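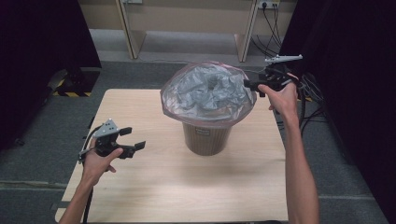 Pronwood to Open Its Stavthorpe Workshop for a Day of Robot Training Demonstrations

STAVTHORPE, 24th August — Pronwood will open its Stavthorpe workshop to the public in November for a day of demonstrations on how household tasks are recorded and used to train robots. Admission is free, but places must be booked ahead.

Visitors will be able to watch operators work through everyday jobs at a table using a pair of hand-held grippers, one in each hand. The grippers close on objects the way a robot's fingers would, so the movements an operator makes can later be used to teach a robot arm the same job. The tasks on the program include handling a lined wastebasket, folding towels, sorting cutlery and packing a lunch box.

"People expect to see a robot doing the work on its own, and we will have some of that in the afternoon," said Ignacio Holloway, who manages the Stavthorpe workshop. "Most of our day is spent on the step before that. A person does the job by hand, many times over, with small changes each time. We would like visitors to see that part and to try it."

Demonstrations will run in sessions of 20 minutes, with up to 13 visitors in each. The first session starts at 10 a.m. After each one, visitors may pick up the grippers and try a short task with an operator standing by. Children are welcome with an adult. The grippers are sized for adult hands, and younger visitors may find them hard to close.

Bags and thin plastic are among the harder materials the team deals with. They change shape when touched, and a grip that holds one time may slip the next. Holloway said the wastebasket task has taken more of the team's time this year than any other.

"A cup is the same cup every time you reach for it," he said. "A bag liner never sits the same way twice. You need a lot of recordings before a robot can do anything useful with one."

The workshop has set a goal of 1,000 recordings of the wastebasket task before the open day. Schumacher, the local firm that builds the workshop's tables and fixtures, will have staff present to answer questions about the work stations.

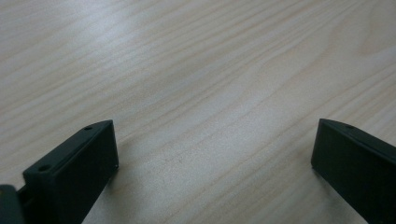
The fingers of a hand-held gripper, open over the tabletop at Pronwood's Stavthorpe workshop.

The afternoon will include two talks. The first covers how recordings are checked and which ones are thrown out. In the second, engineers from Farkimier will show a robot arm trained on towel folding and will take questions from the audience. Both talks will be held in the meeting room next to the workshop and will be repeated once for those who cannot get a seat the first time.

Parking at the site is limited, and visitors are asked to come by bus or on foot if they can. The workshop is on the ground floor and has step-free access. Bags and coats must be left at the front desk, and there are cables on the floor near the work stations, so closed shoes are required.

School groups may ask for a separate morning visit in the same week. Teachers should contact the workshop office before booking travel.

Booking opens next month through the Pronwood office in Stavthorpe. Reporters who wish to attend or to speak with Ignacio Holloway before the event should contact the same office.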